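Search the forum Go
Wonent Forums use cookies to remember your login. Accept | Settings

Old Dell tower - worth rebuilding, or strip it?

drimerell_64
I've got an older Dell tower open on its side. The processor is out, so the socket is empty. The board, graphics card, power supply and a hard drive in its carrier are still in place. The plan is a file store for the workshop, with a budget of 50 pounds. Before I buy a processor I'd like opinions on the supply and the board.

There is a row of blue capacitors near the rear ports. I haven't had the board out yet.

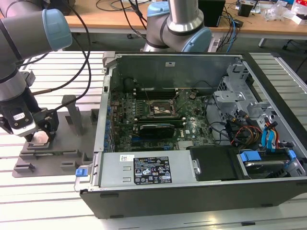

Wubshet: Check the capacitors first, before spending anything. Look for domed tops or residue at the base under a strong light. If one has gone, replace the whole row. A meter with an ESR range is better than looking, but few people own one.

slotted_nut
I disagree about replacing the row. On a file store that idles most of the day I'd change the bad one and leave the rest. Desoldering from a multilayer board with a cheap iron lifts pads.

Wubshet
A cheap iron is the problem there. Use a proper one and preheat the board.

jirnbridge
Two points on the processor:
- keep the socket covered while it is empty. Bent contacts are tedious to put right.
- find the board revision before ordering. The same case was sold with more than one board.

I'd also take the graphics card out if the board has its own video output. It draws power for nothing in a file store.

drimerell_64
Noted on the card. The drive shows 2,256 hours and no reallocated sectors when read from another machine. Is that reasonable?

slotted_nut
Low hours. I have one past 940 days that still passes a long test. Run the long test anyway, overnight, and keep a second copy elsewhere.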